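Small parts on the play table: sorting, containers and the loose-piece shelf

4 min read

The loan stock at Mumetti now stands at 1,898 catalogued pieces, excluding boxed games and anything larger than a shoebox. Most of that number is small: bricks, cubes, wheels, figures, fabric odds and ends. The spring check found more than 133 of them filed under the wrong set, usually in the nearest container with room. The notes in this issue cover how the small stock is laid out on a table, what it is stored in, and how it goes back at the end of a session.

They apply to both branches, Hamitz and Skurov. Where the two differ, the difference is stated.

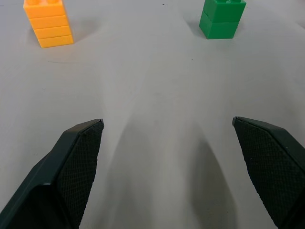

Annika Vell

Interlocking bricks. Bricks are kept in low stacks, never loose in a bag. The orange-yellow stack near the corner of the table is four bricks high, one brick to a layer, and four is the working height for checking. A stack of four can be compared against another at a glance, and it fits upright in the Ferraro drawer unit with the lid closed. Taller stacks lean when the drawer is pulled and come apart at the second or third seam.

Stack by color first and by length second. If a color does not make up a full stack, leave it short. Do not top it up with another color, even for neatness. Short stacks are what the checker looks for, and a mixed stack gets counted as complete.

Studs face up. Bricks stored stud down collect fluff in the underside, and cleaning the underside takes longer than cleaning the top. Wash in lukewarm water with a drop of dish soap, rinse, and drain on a rack overnight. Bricks put away damp leave a ring on the drawer lining.

Surface. A plain table with no cloth is preferred for checking. Pale tops show dust and faint smudges, and they also show a dropped black wheel, which a patterned cloth does not. Wipe down before the pieces come out and again after. A damp cloth is enough. Abrasive pads have been withdrawn from both branches following the damage to the Skurov tables in June.

Keep the stacks toward the back and leave the near part of the table clear. Elbows account for most of the pieces found on the floor.

Plain cubes. The small colored cubes (red, green and orange in the mixed set) have softly rounded edges and no studs, and they do not belong with the bricks. They are used for color matching, for counting and as markers in board games with lost counters. Put them out one color at a time, with at least a hand's width between pieces for younger children.

Cubes are checked by color only. A chipped cube stays in the set if the edge is smooth to the thumb. If it catches, it goes in the repair tin with a slip giving the set number.

Mixed small objects. The sensory and naming set holds the things that fit nowhere else: the painted wooden figure in the shape of a nesting doll, the small black wheel, the white fluffy ball, the red pouch with its drawstring. Members ask fairly often whether the wheel has come off something. It is catalogued as a separate item and should be returned with the set.

Line the tall items up at the back of the table and keep the soft ones in front. The wheel will stand on its edge on a level top, but it should travel lying flat.

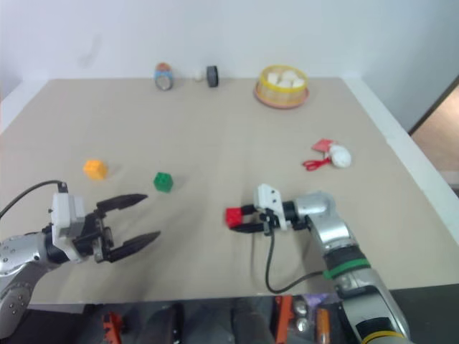 Painted wood is not washed. Wipe it with a barely damp cloth and dry it at once. Flaking paint is grounds for withdrawal, with no exceptions for age or popularity. Fabric items are washed by hand and air dried. The drawstring on a pouch should be checked for fraying at the point where it leaves the seam, and replaced with cord of the same thickness. Thinner cord slips through the channel and has to be rethreaded.

Baskets and plates. Open woven baskets remain in use for pieces large enough not to pass through the weave. The round yellow one takes the white cube-shaped pieces and sits on a pink plate, and the two are catalogued as a pair. Plate and basket are checked out together and shelved together. When the basket is full above the rim, a piece can roll off in transit, so at packing time the top layer goes into a bag tied to the handle of the crate.

Baskets shed. Run a hand around the rim each time one comes back and trim any broken end flush.

Returning a set. Each set has a card listing its contents by type, with a maximum of 10 lines. Sets that needed more lines have been divided, and the new halves carry the old number followed by A or B. Work down the card in order and initial each line as that type goes into its container. Do not initial the whole card at the end.

Missing pieces are written on the back. A set with a missing piece can still be lent unless the card is marked "complete only." At present 21 sets carry that mark, 14 fewer than before the division.

At Hamitz, finished cards go in the tray by the door. At Skurov they stay in the crate, under the lid, and are collected when the crates are shelved. Replacement cards are in the top Ferraro drawer at both branches, behind the spare labels.

6 comments
Shared 10 times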